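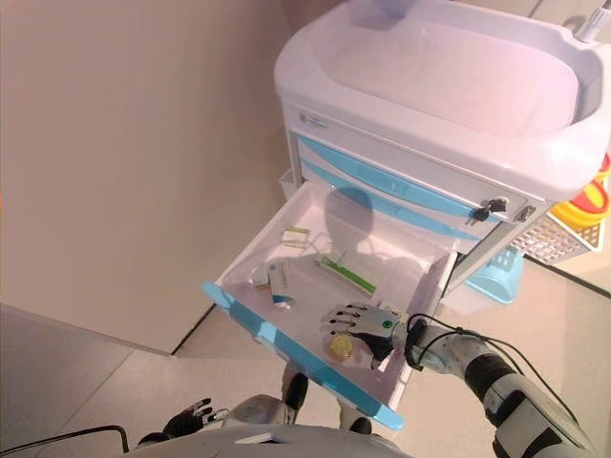 Trenik ward cart task: progress note for December

To: Palness program office
From: Desta Nigatu, Trenik teleop group

Short one this time, we're mid-collection and I want to get back to it. Numbers first, then problems, then what I need from you.

Where we are
Total demos recorded since the start: 2,610. Of those, 769 are new this period. All on the medicine cart, top drawer only. Remote control for almost all of them, operator in headset and gloves, robot standing at the cart. Hand-guided demos (person physically moving the arm) stopped after the first week of the period. Too slow, and the person's own arms kept ending up in the head camera view, so those episodes are hard to use for training anyway. Kept them on disk, not counted above.

Task as it's now defined
Drawer starts open. Operator reaches in with right hand, picks the item that was called out, lifts it clear of the drawer, sets it on the tray on top of the cart. Episode ends when the hand is back out over the side. Drawer opening was in the original plan as step one. I've split it off as its own task. Reason below.

Items: small medicine boxes, one long box, a few little round things. Scattered on purpose, not lined up. We re-scatter between every episode, which eats time, but the first batch where we didn't was close to useless. The policy just learned where the box was.

What's going OK
Flat boxes. Operators got good at these fast. Pinch from the long sides, wrist tilted, out. The long box needs to be grabbed near the middle or it swings and clips the drawer wall, everybody learns that in the first hour.

Operator training is shorter than I budgeted. New people are doing 50 practice episodes, which we throw out, then they go live. Two of the new operators could probably have started sooner but I'd rather keep the rule the same for all of them.

First policy trained on the flat box subset picked correctly in 69 percent of trials, on our cart, our lighting. Not tested on any other cart. Please don't put that number in the deck without that sentence next to it.

What's not
Small round items. Fingers come down either side, item rolls or slides to the drawer wall, operator chases it. No touch feedback on the gloves so they're going by eye, and the hand covers the thing right when they need to see it. We tried having them come in lower and from the side. Better, not fixed. Discard rate on these is bad enough that I've stopped assigning them in the last hour of a shift.

Drawer depth. It's a deep bin and the knuckles touch the front edge on the way out if the operator rushes. No damage so far. Added a slow-down zone in software near the edge, operators hated it for a day and then stopped mentioning it.

Shadows. Robot leans over, head throws a shadow on the inside back wall of the drawer, and it moves when the robot moves. I was worried about this for training. Ran a small comparison with an extra side lamp and saw no difference worth reporting, so lamp's gone. Will recheck when we have the closed drawer data.

Drawer opening: curved handle strip, needs fingers hooked under and a steady pull backwards, and the base controller doesn't like being leaned on while the arm pulls. Operators can do it but it takes several tries and the demos are ugly. Mixing them in with the picking was dragging the whole set down. Separate task, separate schedule, proposal to follow.

Wrist cables. They loop over the top of the forearm and one came loose on a Friday afternoon, lost the rest of that session. Tritano sent a clip. Seems to hold. Would like two more for spares.

Labeling
We moved to Mạch for the episode tagging. Faster than the spreadsheet, obviously. Operators mark keep/discard themselves right after each run and a second person checks a sample. Disagreements are mostly about what counts as a "clean" place on the tray. I wrote a half page definiton, attached seperately, tell me if your reviewers read it differently.

Next
- Finish small round items, or cut them to a side set if the discard rate doesn't move
- Start returns (tray back into drawer), same cart
- Second cart with different drawer layout, if it gets here
- Retrain on everything, not only flat boxes

Need from you
1. Yes or no on splitting off drawer opening. It changes milestone two, so I can't just do it.
2. OK to shift up to 50 operator hours from the hand-guided line, which we won't use, to teleop.
3. Delivery date for the second cart. Asked last month, still nothing.

Budget sheet is unchanged apart from item 2. Call me after 3 pm any day, mornings I'm in the headset.

Desta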